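Savolainen folding loupe, reviewed

I bought this to check old lenses for fungus before bidding at the Trellville camera auction. It cost $40, came with a pouch the colour of weak tea and magnifies well enough to ruin most of my hopes.

The glass is sharp to the edges. The hinge is stiff - pack a strong thumbnail.
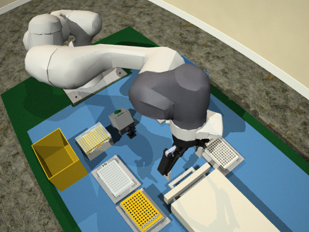 At the auction

Lot 50 was a rangefinder, estimate $600. Two seconds with the loupe and I kept my hand down. Ching-wen Lau bought it and seems very happy.

Four stars. The pouch lost one.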